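September, late, kitchen table

Migration weekend over. Sort of. Back at 4 in the morning, slept till 10, now eating toast and trying to get this down before it all blurs into one long hum of fans.

So. Skitden move. 26 racks to clear out of the old hall at Brarnasholm, everything that still mattered going over to the new room. Plan said two nights. Plan was written by somebody who has never tried to get a cable label to stay on in a cold aisle. Took three.

First night fine, boring even. Storage sync had been running all week and was nearly done when I got in. Triin had the runbook printed, the whole fat thing, and was crossing lines out with a green pen. I teased her for it. Then the wiki went down (it lived on one of the boxes we'd just switched off, of course it did) and I stopped teasing.

Second night, the Juhl link. Supposed to fail over by itself. Didn't. Sat there flapping, up down up down, every alarm going. Frida on the phone with the carrier for ages, being so polite it was scary. Their guy kept saying all green on his side. Turned out two fibers were swapped at our patch panel. Ours. Me, probably. I did that panel in the afternoon on no lunch. Said so on the call, figured better me than someone finding the photo later. Frida just said ok, swap them back, and that was that. Good boss. Must remember that when I'm grumpy about the on-call list.
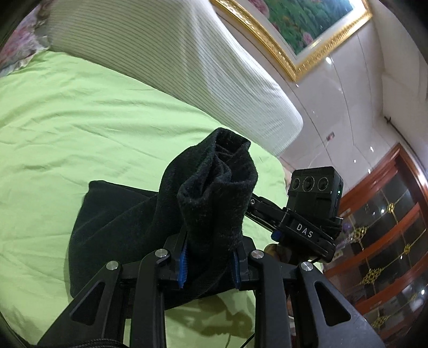
After that the database cutover went through in 20 minutes, which I had down for two hours in the plan. Felt wrong. Checked it all twice, then Triin checked it, then we ate cold noodles off the top of a crate and checked it agian. Row counts matched. Check-in screens came up, bookings came up, the crew roster thing nobody likes came up slower than everything else, same as always.

Third night was leftovers. Old Clirkent backup box that wouldn't let go of its license, wanted to phone home to an address that doesn't exist any more. Gave up at 2. Left it running in the old hall by itself, one little box in all that floor. Will have to go back for it next week. Bring the long ladder and the good gloves. Also bring my mug, left it on the windowsill in the loading bay.
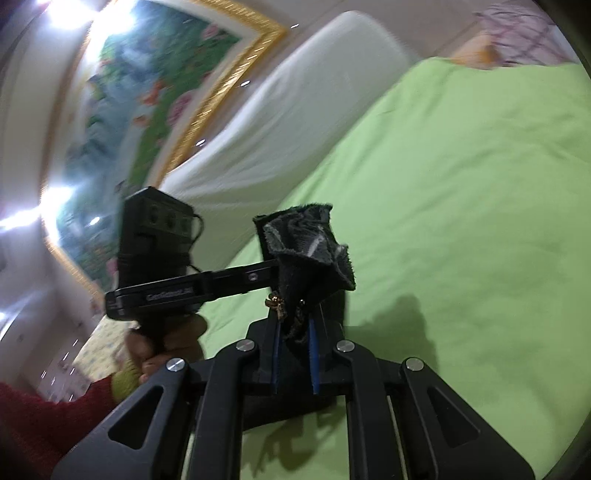
Dark gray fabric, held up between the fingers.

Things to do before I forget. Send the power numbers to Triin. Fix the diagram, it still shows the old firewall pair. Ask Frida if the third night counts as overtime or as "project", she was vague and I was too tired to push. Return the hand truck. Write up the fiber thing properly, with my name on it, short.

Knees hurt. Raised floor is murder, and I'm not 20 any more. Ears still ringing a bit too, even with the plugs in.

Quiet on the phone so far today. Keep picking it up to look. Morning peak came and went with no call, only a message from the airport desk asking why the printer queue has a new name. Told them it's the same printer. They sent a thumbs up and then asked again ten minutes later.

Going to lie down. Mom's calling at 6, need to be a person by then. Shopping tomorow, out of milk, out of bread after this toast.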